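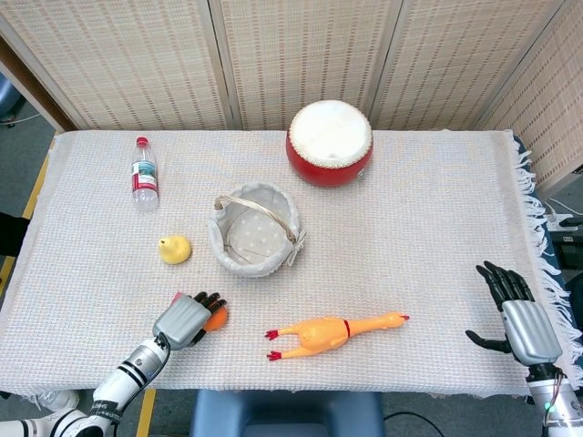

Rules are for the big machines, one reader commented under my last piece, and if all a robot does is pick up a ball you can leave people to use their common sense. Fair enough, and I used to think much the same. I've since spent a good part of the year reading other people's house rules for robot work, and I've come round to wanting more of them at the small end, or at least better ones.

Take tape on the floor. I love tape on the floor! It's cheap, you can see it, and it doesn't need a login. But ask three people what a yellow line means and you may well get three answers. Stay out while it's moving? Stay out while it's switched on? Don't put your bag here? The rule sheet from Tollska runs to 60 pages and gives the line one sentence, "observe floor markings", and I still don't know how you observe one apart from looking at it. Ofori's sheet says that if the arms have power, you stay behind the line, even if nothing has moved for an hour. I'd pick that one every time.

Then there's holding things. Most of the rules I've read are about arms hitting people, and quite right too, but hands let go and hands hang on, and both need a line of their own. What do you do if the stop button goes in with something still in the fingers? With a small ball it hardly matters. With a full mug or a pair of scissors it does, and I'd like people to have learned the habit on the ball – power off, wait, then take the object out. No tugging. I've tugged, I'm not proud of it, and the repair came to 350 pounds.

My other moan is record keeping. Skunen asks for every failed grasp to be written down, and I've heard plenty of grumbling about that. But a log of 3,000 good tries and no bad ones tells me somebody stopped writing. I don't mind if the note is two words long. "Dropped, left" will do.

Where I do agree with the reader is on length. At Evmont the checklist had grown to 400 items before last September, and people were ticking it from top to bottom with their coats still on. Cut it to one side of paper, pin it up where the operator stands, and read it out loud at the start of a shift. You'll feel daft for a week or so. I did, and I still read it out, usually with my tea in the other hand – on the right side of the tape.

Opinion > Technology > Robots > Good practice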